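Home | Bench Tips | Software | Calibration | Older Tips | Contact

Kitchen Tips for People Whose Cook Runs on Software

These come from the Ovville bench, where we teach an arm to move steamed buns from a steamer to a plate. Releo does the planning, Trornwood does the seeing, and Shawky is the logger that writes down who was at fault. Most of the tips would suit any pick-and-place job, though few jobs smell this good.

1. Write the task as an end state

"Put the buns on the plate" is a fine instruction for a cousin. Releo wants to know which buns, which plate, and when to stop. We write the goal as a list of things that must be true, one per line, and let the planner work out the order. Start it from a half-done table as well as a fresh one. A planner that can only begin at the beginning will go hunting for a bun that's already on the plate, and it will hunt with great dignity until the timeout.

Leave something on the table that has no part in the job. If the perception code wants to plate a green block, you'd like to hear about it early. 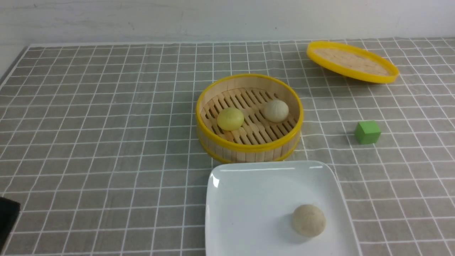
2. Don't trust one color threshold

Our first bun finder looked for "pale and round." The plate is pale. So is the wall. One bun is yellow, and so is the rim of the steamer, and for most of April the software held firm views on that subject. Mask the steamer first, then look for buns inside the mask. For buns on the plate, use the shadow edge along with the outline. Shiny plates throw glare, and glare moves when the camera does, so compare two views before you believe in any bright blob.

3. Know what the grid is good for

A cloth with printed squares makes a quick sanity check on the table pose. It is still a cloth. It ripples, it creeps, and it has no interest in your extrinsics. Smooth it out, check it against the saved pose, and redo the real calibration with a real board whenever the error starts to climb.

4. Plan the last stretch separately

We let Releo plan freely down to a spot above the bun, then hand over to a slow straight-line move with its own limits. The wait for a fresh wrist camera estimate is capped at 300 milliseconds. After that the arm backs up and asks again — sulking, but safe.

5. Teach it that touching buns are two buns

Trornwood used to merge neighbors into one long bun and aim for the middle, right at the seam. Splitting on the pleats helped more than any amount of fiddling with the depth settings. Look for the pinch at the top of each dome and grow the outline from there. Smooth buns have no pinch, so keep the plain round fit as a fallback. 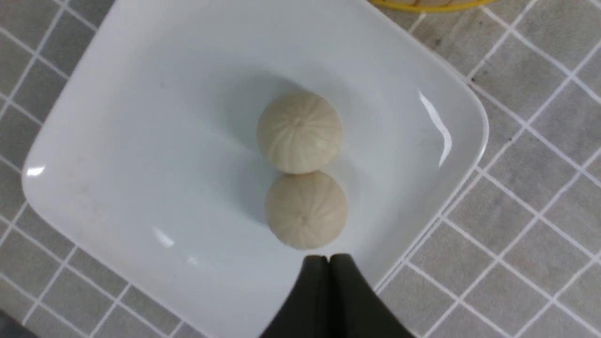
6. Name your logs like you'll need them

Shawky numbers its runs, and that's all it does unless asked nicely. Run 313 and run 810 differ by one line in a config file, and it took us almost a whole afternoon to find the line. Save the config, the camera settings and the software version next to every run. Add a plain note too: "new plate" has saved us more time than any chart.

7. Change one thing per run

Gripper speed or grasp height. Pick one, run it, write it down. If you change both and it gets better, you'll have to keep both forever, like a lucky shirt.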